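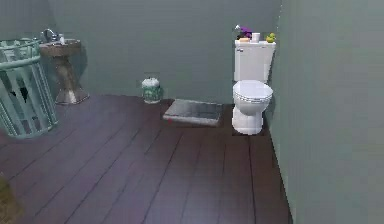 Attachment 1: Laing house scene, bathroom, gray floor item next to the toilet

Ticket: Robot stops short in bathroom, arm goes to wrong height
Project: Rotard (Enberg robotics class, home tidy assignment)
Software: Zunent simulator, class build
Opened by: Osaze Amadi
Assigned to: Radymyr Zhuravel
Status: Closed

Osaze Amadi
Our team's task is to drive from the main room to the bathroom, stop at the sink and hold the gripper above the rim for five seconds. The same code passed in November. Since we pulled the new class build it fails most of the time. The robot goes in through the opening, slows down, and stops before it gets to the sink. The log says "goal blocked" and the run ends. On the few runs where it does reach the sink, the gripper ends up too low.

We already tried:
Restarting the simulator
Deleting the saved map and building it again
Running on the other lab computer
Going back to our November commit (same failure, so I don't think it's our code)

Radymyr Zhuravel
Please send the planner log and your config file. Also tell me where the robot starts. There are two start points in the new build and the default changed.

Osaze Amadi
Both files are uploaded. We start at point B, in the main room. We didn't know there was a default, we just press run. 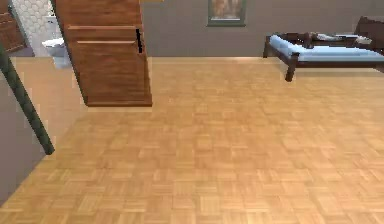
Point B is fine for this assignment, so leave it. I ran your code from there 30 times and got the stop in the bathroom on most of them. The path through the main room is good every time. It crosses the open parquet, passes well clear of the bed, and turns in beside the stairs. The green rail also shows up in the map where it should. So the problem is after the opening and you can stop looking at the main room part of your code.
- Radymyr

Akash Rajput
I'm on the same team. I plotted the cost map for one of the failed runs. There is a solid block on the bathroom floor between the canister and the toilet, and the planner adds a safety margin to it. With the margin, the goal in front of the sink counts as blocked. I think the block is the flat gray thing in attachment 1. It's low enough that the base should be able to ignore it.

Radymyr Zhuravel
Agreed. In the old build, anything under 40 mm was left out of the cost map. In the new one that setting is missing from the class config, so everything on the floor counts as a full-height obstacle. Add this to your config under costmap:

min_obstacle_height: 0.04

Then clear the saved map before you run. If you skip that, the old block stays in.

Osaze Amadi
Added it and cleared the map. The robot now gets to the sink every time. The gripper is still too low.

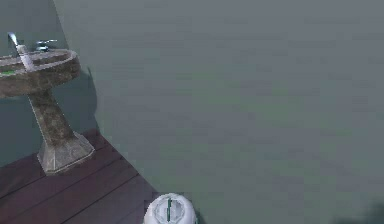

Height is read from the arm base, and our code was still reading it from the floor. Akash found it in the release notes for the new build. The frame name changed from "floor" to "arm_base" and the old name doesn't give an error, it just falls back to the new one. We now convert the sink height before sending the target.

Akash Rajput
The change is in our move_to_rim function. I also took out the 50 mm we had added by hand to make it work on one of the test runs.

Fatima Iyamu
Our team has the same "goal blocked" message but with the toilet as the goal. Does the config line fix that too?

Radymyr Zhuravel
It should. Clear your saved map first. If it still fails, open a new ticket with your own log so the two don't get mixed up.

Fatima Iyamu
Worked, thanks.

Radymyr Zhuravel, 12/27/19
The config line is now in the class build, so teams that pull again don't need to add it. The frame name fallback is still there. I have asked Babatunde Ogundipe to make it print a warning. Closing this one.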